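坐了一夜的船，我们到了 Landry

2022年4月11日

先跟一直等更新的朋友说声抱歉，这篇游记从年初拖到现在，照片导出来了又放着，放着又忘了。今晚孩子睡得早，茶也泡好了，总算可以慢慢写。

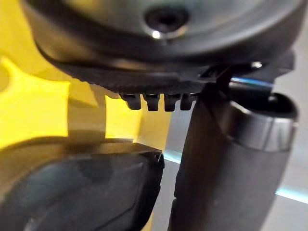
这次出门是一月份的事，说起来是临时起意。原本我们打算哪儿也不去，在家把阳台收拾一下，结果某个晚上先生在沙发上刷手机，突然抬头问我：“你想不想坐船过夜？”我当时正在叠衣服，嘴上说“大冬天的坐什么船”，心里其实已经开始想要带哪件毛衣了。

票是在 Flotelico 上订的。这家做的是夜船加民宿的联票，去程坐一晚上船，到了以后在岛上住三晚，回程可以自己选白天或者夜里的班次。三个人，一间带窗的四人舱包下来，连船带房一共 2,614 元。我来来回回比了好几遍，分开订会贵一些，而且分开订要自己去对时间，我这种看时刻表就头晕的人，还是乖乖买联票吧。唯一要提醒的是，它的确认邮件会分成两封发，一封是船，一封是房，第二封跑进了我的垃圾邮箱，害我紧张了一下午。

出发港在 Vollska。我们下午就到了，离登船还有大半天，于是拖着箱子在老街上转。Vollska 冬天真的很安静，好多店门口挂着“春天见”的牌子，海鸥比人多。好在码头后面那条斜坡上有一家卖鱼汤的小店还开着，里面只有几张桌子，玻璃上全是雾气，孩子拿手指在上面画了一只看不太出来是什么的动物（他说是海豹，那就是海豹）。鱼汤配黑面包，面包可以续，汤不可以续，我很遗憾。吃完浑身都暖了，坐在那里谁也不想动，最后还是老板娘指了指墙上的钟，我们才想起来要去登船。

登船比我想的简单，扫码，过一道小闸机，走一段长长的、有点晃的廊桥，就进到船里了。一进去是那种很老派的大厅，地毯花得不得了，黄铜扶手擦得很亮，空气里一股咖啡和暖气混在一起的味道。孩子兴奋得不行，先把能上的楼梯全上了一遍，又要求去看“船长住在哪里”。船长没看到，看到了一台抓娃娃机，花了我好几个硬币，什么也没抓到。

舱房很小，小到两个大人不能同时站着穿外套，但是该有的都有：上下铺、一张折叠小桌、一个迷你卫生间，还有那扇让我多花了钱的窗。值不值呢？晚上窗外一片漆黑，什么也看不到，我一度觉得上当了。可是第二天早上醒来，拉开帘子，海面是一种灰里带粉的颜色，远处有一小串灯，先生说那就是岛了。我裹着被子坐在下铺看了很久，那一刻觉得多花的钱都回来了。

说说晕船。我是有一点晕的体质，上船前吃了药，又听网上的建议带了姜糖。开出港口之后确实晃了一阵，杯子在小桌上慢慢滑过来又滑过去，孩子觉得好玩极了，我只好躺平闭眼。躺着其实比坐着舒服很多，后来不知不觉就睡着了。如果你也容易晕，订舱的时候选低一点、靠船中间的位置，会稳一些。耳塞一定要带！发动机的声音是那种很低很低的嗡嗡声，我觉得挺催眠，先生却翻来覆去到后半夜。

早餐是自助，每人 100 元，要在前一天晚上买好，早上现买会贵一点，还要排队。东西不算多，但是有现烤的肉桂卷，我吃了两个，又用纸巾包了一个带下船（请不要学我）。

Landry 的码头小得可爱，下了船走几步就是公交站。岛上只有一条公交线，绕着海岸一圈，冬天班次少，20 分钟的路，我们等车倒等了更久。司机大叔人很好，看我们拖着箱子又带着孩子，特意在离民宿最近的路口停了一下，还比划着告诉我们要往上走，看见红色的邮筒就左转。我们看见了邮筒，没看见路，在坡上来回走了两趟，才发现路口被一棵大冬青挡住了。

民宿是一栋两层的老房子，我们住楼上，斜屋顶，先生每天早上起床都要撞一次头。屋里有一个烧柴的小炉子，房东在桌上留了一张手写的说明，教我们怎么点火，还画了图。第一天晚上我们折腾了很久，弄得满屋子烟，窗户全打开，比不生火还冷。第二天晚上就熟练了，三个人围着炉子烤橘子吃，橘子皮放在炉子边上，整间屋子都是香的。现在想起 Landry，我第一个想到的就是这个味道。

岛上其实没什么“必去景点”，我查攻略的时候还担心会无聊。去了以后，每天的安排基本上就是睡到自然醒，吃早饭，沿着海边走一走，走累了回来，天也就黑了。冬天天黑得真早，下午茶还没喝完，窗外已经开始变蓝。北边有一段悬崖步道，风大到说话要用喊的，我的帽子被吹跑过一次，所幸挂在了围栏上。南边的沙滩背风，孩子在那里捡石头，捡了满满两口袋，回程的时候我偷偷放回去一些，他好像到现在都没发现。

第三天我们去了 Botis，是岛东头的一个小村子，从公交终点站下来还要再走一段石子路。那里有一家面包房兼杂货店兼邮局，一间屋子什么都卖，毛线和鱼罐头摆在同一个架子上。我买了一双手织的袜子，灰蓝色，脚跟那里织得有点歪，现在写这篇的时候就穿在脚上。店里还可以坐下来喝热巧克力，浓得勺子都搅不太动，孩子喝完嘴上一圈，怎么也不肯擦。

回来的路上下了一点雪，很细，落到衣服上就没了。公交车里只有我们一家和一条大狗，狗的主人坐在最后一排打瞌睡，狗就趴在过道中间，孩子小心翼翼地从它尾巴旁边跨过去，坐下以后一直盯着它看，到站了还舍不得下车。

回程我们选了白天的船，想着可以看看海，结果一路大雾，窗外白茫茫的，跟去的时候一片黑也差不多。我们在咖啡厅占了一张靠窗的桌子，玩了一路的纸牌，我输得很惨，罚洗了一个礼拜的碗。

最后把大家在留言里问过的几件事写在这里：

船上的无线网基本上连不上，离开港口以后手机也没有信号，想看的剧先下载好。

岛上的小超市关门很早，周日干脆不开，到的当天就把牛奶、鸡蛋和面包买齐比较安心。

鞋子一定要防水的。我穿了一双自以为防水的靴子，第一天就湿透了，放在炉子边上烤了一整晚，鞋头到现在还有点翘。

带小朋友的话，夜船我觉得完全可以，上铺有护栏，不过我们还是让孩子睡了下铺。热水壶舱房里没有，要去大厅接开水，记得带个保温杯。

先生已经在看夏天的船票了，说想带帐篷去，住到 Botis 后面那片草坡上。我对帐篷有一点意见，主要是我的腰对帐篷有一点意见，还在谈。有去那边露过营的朋友，麻烦给我留个言，告诉我夏天蚊子多不多！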